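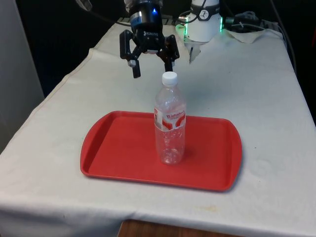
Fingers open over the bottle, with the cap just below them.

Two controllers, one gripper and a clear bottle

Nov 23, 2023

Share | Tweet | 70 shares

I have spent most of my evenings this month picking up a plastic water bottle and putting it down again. The arm did the picking up. I sat next to it with a laptop and a mug of tea and wrote down what happened.

The question I wanted to answer was a small one. I have been running my gripper from an old Estum controller, and I had the chance to buy a Clestum second-hand. Both will open and close a two-finger gripper. Both take a position, a speed and a force. The Clestum costs more, even used, and the seller wanted an answer before the end of the month. So I borrowed it for a fortnight on a deposit and ran the same job on both.

The gripper is a Robotiq with two fingers and I left it on the arm the whole way through. I did think about swapping grippers as well, and I have an Irness one in a box that I will come to further down, but changing two things at once is how I wasted most of last January.

The job

The bottle stands upright on a red tray. The arm comes down from above with the fingers open, stops with one finger either side of the cap, closes, lifts, waits, and sets the bottle back on the tray. Then it moves off and the next go starts.

I picked a bottle with clear sides because that is what I have trouble with. A tin or a cardboard box is easy for my camera to find and easy for the fingers to hold. A thin bottle gives way when you squeeze it, and from some angles the camera sees straight through it to whatever is underneath. The label and the white cap are the only parts that show up well, so most of what I do is built on finding the cap.

I ran 600 goes in total, split evenly between the two controllers. I swapped the controllers over at the end of each evening so that one didn't get all the tired sessions, when I am more likely to bump the tray or mistype a number.

Setting up the Estum

There was nothing to set up, as I have had it for years. I mention it here for anyone thinking of buying one. The manual is poor. The force setting is a plain number with no units, and the only way to learn what it means is to try it on something you don't mind crushing. The connector on the back is stiff and you have to hold the box with your other hand while you push the plug in. Once it is going it stays going. I can't remember the last time I had to restart it.

The thing I have never liked is the delay. You send the close command and there is a pause before the fingers move. You get used to it, and my scripts are full of short waits put there to cover for it. I measured it properly for this test and got 70 milliseconds, give or take very little from one go to the next. I had expected worse. It feels longer when you are watching.

Setting up the Clestum

This took an evening and a half. The software would not install on my laptop until I had updated two other things, one of which broke my plotting script. After that it wanted a licence file, which the seller had to look for. Then it would talk to the gripper but not to the arm at the same time, and that turned out to be a setting three menus down with a name that gives no clue to what it does.

When it was working, I liked it a good deal. The screen shows the finger position as a line while the fingers are closing, and you can see the point where the line flattens because the fingers have met something. With the Estum I only get a yes or no at the end. Being able to watch the line made it much easier to choose a force. I settled on a lower one than I had been using, and then went back and put the Estum on what I judged to be the same level by pressing a kitchen scale. That is a rough method and I would not defend it to anyone who does this for a living.

How they did

On plain success there was very little between them. I had thought the Clestum would be clearly better at lifting the bottle and it was not. Most of the misses on both were down to the arm being in slightly the wrong place, and a controller for the gripper can't do much about that. If one finger comes down on top of the cap, it doesn't matter how well you close.

Where they differed was in what happened after a poor grip. The Clestum noticed. If the fingers closed further than they should have, it flagged it at once and my script could stop and go back up. The Estum reported that it had closed, which was true, and the arm carried on and lifted nothing, or lifted the bottle by one side of the cap so that it swung and dropped. I had several drops on the Estum evenings that I am fairly sure the other one would have caught.

The other difference was in the setting down. With the Clestum I could open the fingers slowly at first and then faster. The bottle stayed where it was put. The Estum has one opening speed for each move, and at the speed I normally use it gives the bottle a small nudge as it lets go. Now and then that was enough to tip it. I could have used a slower speed, and for the last two evenings I did, and the tipping mostly stopped. It made every go longer, but I wasn't in a hurry.

The logs

The Clestum writes everything down. One evening's log came to 3361 lines and I read a fair bit of it on the train. Some of that is useful, such as the finger position at the moment of contact. A lot of it is the box telling you that it is still switched on. You can filter it, but the filter resets each time you restart, and I have not found a way to save it.

The Estum log is a short text file with the time and the command. I have grown fond of it. I can open it on anything, and when I got muddled about which evening was which, it was the Estum file that sorted me out.

The camera

I use a Niskanen camera for finding the cap. It isn't the subject of this post, but I am asked about it more than anything else, so here is a short answer. It is good on the cap and good on the label. On the clear part of the bottle it is no use to me at all, and the depth reading there jumps between the bottle and the tray. I now ignore everything below the label. I find the cap, take its centre, and work down by a fixed distance that I measured with a ruler. It is crude but it hasn't let me down on this bottle. A different bottle means measuring again.

I tried changing the lighting as well. A lamp low down at the side made bright spots on the plastic and things got worse. A lamp further back, pointed at the ceiling, was better. I left it like that.

The Irness gripper

I said I would come back to this. The Irness has softer fingers and is sold for picking fruit and that sort of thing. I bought it last winter and have used it for one weekend. It will hold a bottle by the body without denting it, which I can't do reliably with hard fingers, but it is wide, and it needs more clear space around the object than I usually have. I also have to make a new plate to fit it to my arm, as the one it came with has the holes in the wrong places. If I get the plate made over the holidays I will run the same bottle job with it and put the results up in January.

Did I buy it?

The seller was asking 2000 pounds for the Clestum with the cables and the licence. That is a lot for a box that lifted the bottle no more often than the one I already own. Against that, it caught its own mistakes, and I don't have to sit beside it quite so closely. I wrote both of those down on a piece of paper and looked at them for a couple of days.

I gave it back. For one bottle on one tray the Estum does the job, and I can get some of what I liked by changing my own script. I have already added a check on the finger position after closing, which I could have done at any time in the past few years. It asks the gripper where the fingers are and compares that with the width of the cap. It is slower than having it built in, and it doesn't draw a nice line, but it stops the arm from carrying off thin air.

If I were starting from nothing, or if I had a row of different things to pick up all day, I would go for the Clestum and put up with the menus.

I have kept all the log files. If anyone wants them, leave a comment and I will find somewhere to put them. The Clestum ones will need unzipping, and the first evening is missing its start, as I forgot to switch logging on.

Next job is to tidy up the script and take out the waits I no longer need.

Like this post | Share | 6 comments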